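From the Hall: Winter Hire Rates and the New Booking System

Members voted on Wednesday to keep the main hall hire rate where it is until October, and to change the way bookings are made. The vote was 96 in favour. The rest of this item sets out what is changing, what isn't, and what regular hirers need to do before their next session.

The hourly rate for community groups stays the same. The rate for private functions goes up at the start of October, and anyone who has already paid a deposit will be charged at the old rate, even if the function falls after the change. The bond for private functions is now $100 and is refunded by bank transfer once the keys are back. We no longer hold bonds in cash.

Paper bookings finish at the end of this month. The red diary in the foyer has served us since before the kitchen was rebuilt, but it has been double-booked three times this year, and the last of those left a christening party and the Tuesday dance class in the same room at the same hour. From next month all bookings go through Wekel, the online calendar already used by the tennis club. You can see what is free without logging in. To make a booking you will need an email address and a mobile number.

Hirers who don't use a computer can still ring the office between 9 am and noon and have the booking entered for them. Please don't leave bookings on the answering machine. Messages get cleared by whoever is in first, and two went missing in autumn.

Regular hirers will have their current times carried across automatically to the end of the year. Nhung Kim is doing the transfer and will email each group a list of its dates. Check the list carefully, particularly around school holidays, when several groups take a break and others swap rooms. If a date is wrong, reply to that email with the correction and the name of your group in the subject line. 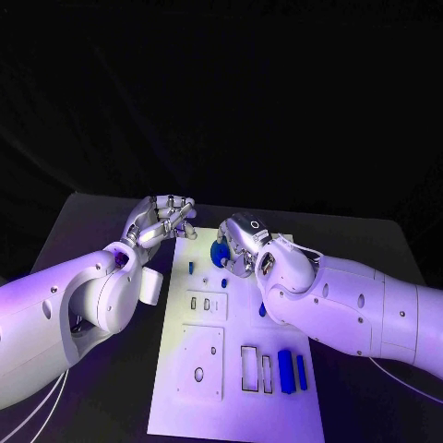
The side room will be listed separately from the main hall for the first time. Until now it has come free with a hall booking whether people wanted it or not, and plenty of smaller groups have been turned away on nights when it sat locked. It seats enough for a committee meeting or a craft group, and it has its own heater and its own power points. If you hire the main hall and want the side room as well, tick both boxes. Groups that already use both rooms each week will not pay extra this year.

The kitchen stays shared. Where two bookings overlap, both have use of the urn, sinks and fridge, and the oven goes to whoever booked the main hall. Label anything you leave in the fridge. Unlabelled food is thrown out on Friday mornings.

Heating was the other main topic on the night. The last gas bill was $1,487, which is the highest we have had for a winter quarter. Part of that is price and part of it is the thermostat, which has been found set to maximum on several mornings with the building locked up. We have two quotes for a timer switch. Welosex quoted for a basic unit that cuts out after two hours and has to be pressed again. Maltum quoted for one that reads from a weekly schedule, at a higher price, with installation included. Both quotes are pinned to the noticeboard near the back door — please read them before the next meeting, where we will choose between them.

In the meantime, turn the heaters off at the wall when you leave, including the one in the passage. The light switch for the passage is now behind the door on the left.

A few smaller matters. The stacking chairs go back in rows of eight, seats facing the stage. The piano has been tuned and the lid should be kept closed. Keys are to be returned to the lockbox the same night and the code changes on the first of each month. New hirers will receive the code with their confirmation, and existing hirers will get it by text message.

The next meeting is in the side room at 7 pm. Supper is a shared plate.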